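Plirkico Vintage Computer Club
Minutes of the November meeting

Meeting opened at 7:05 p.m. in the back room at Gimside Hall. There were 11 members present and two guests. Minutes of the October meeting were read and accepted with one correction: the disk drive given to the club was a single-sided unit, and the minutes had it down as double-sided. 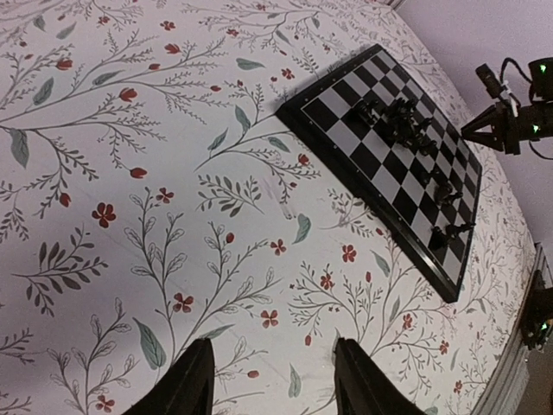
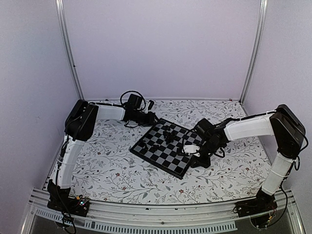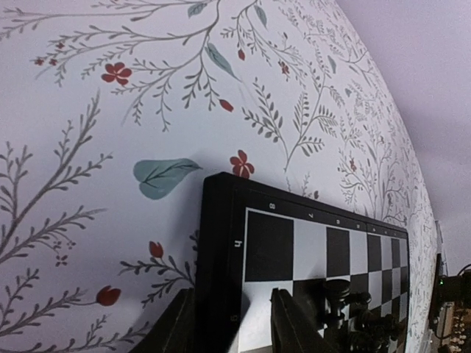 1. Matters arising

The dead terminal from the October meeting has been looked at. The fault was a cracked solder joint on the flyback transformer. It has been reflowed and the terminal has run for three evenings without dropping out. The screen still has burn-in along the top two lines. It was agreed to leave the tube alone.

The power strip by the window has been replaced. The old one has been thrown away and should not be fished out of the bin again.

The letter to the hall about evening parking has been sent. No reply yet.

2. Money

The balance was read out. The largest expense since the last meeting was $50 for floppy drive belts and a bag of mixed capacitors. Dues stay the same for next year. Three members have not paid for this year and will be sent a reminder by e-mail.

A member asked if the club could take card payments at the spring sale. The fees were discussed and the matter was left until January, when somebody will have prices for two or three card readers.

3. Tape archive

The tape project was the main business of the evening. The club holds over 2,000 cassettes, most of them from two donations, and the labels can't be trusted. So far 100 have been recorded to WAV and checked. Of the ones checked, the home-copied tapes have read better than expected. The commercial tapes with the gray shells have been the worst, with dropouts in the first minute of side A.

Points raised:

Recording level. Two people have been recording at different levels and the louder files are clipping. From now on all tapes will be recorded at the level written on the card taped to the deck. Files already clipped will be done over.

Head cleaning. The deck will be cleaned after every five tapes, and after any tape that leaves brown dust on the pinch roller.

File names. There was a long discussion. One view was that the file name should hold the title, the machine and the side. The other was that it should be a plain number, with everything else in the catalog sheet. A vote was taken and the plain number won, seven to three, one not voting. Side A and side B will be marked with a letter after the number.

Sticky tapes. Nothing will be baked until the club has tried it on blanks from the same maker. A member offered a food dehydrator with a thermostat and will bring it to the next meeting.

Copyright. The recordings are for members' use in the room and will not go on the web site. A list of titles may be posted. It was noted that several of the tapes hold programs members wrote themselves in high school, and those can go up if the writer agrees in writing.

4. Serial link to the Doro

The club's Doro portable can now send files to a current PC at 1200 baud. At 2400 it loses characters on anything longer than a page or so. Hardware handshaking was suggested as the cure, but the cable in use has only three wires. A full cable will be made up before the next meeting. The pinout in the photocopied manual has pins 4 and 5 swapped -- a note has been put in the margin in pencil.

One of the guests asked why the files could not be moved by disk. The Doro never had a disk drive. It saves to tape or to its own memory, and the memory is lost when the backup battery goes. All members with one of these at home were asked to check the battery for leaks and take it out if the machine is going into storage.

5. Yao printer

The Yao dot matrix printer prints but the paper creeps to the left. The tractor feed on that side has a worn sprocket. New ones can't be had. It was agreed to try a printed plastic part first, and to look for a parts machine at the same time. No more than $50 is to be spent on a parts machine without asking the members.

Ribbon re-inking was tried and made a mess of the sink. Anyone doing it again is to do it at home.

6. Spring sale

The sale will be in April if the hall is free. Tables will go to members first. It was agreed that every machine sold must carry a tag saying if it has been tested, and what was tested -- "powers on" is to mean that and no more. Monitors will not be accepted unless the owner agrees to take them home if unsold.

7. Other business

The shelf nearest the door is full. Members with boxes on it are asked to put a name on them by the next meeting.

A request for a BASIC evening for beginners was well received. Two members will put together an outline.

The next meeting will be in December at the usual time. Items for the agenda should be in one week before.

Meeting closed at 9:20 p.m.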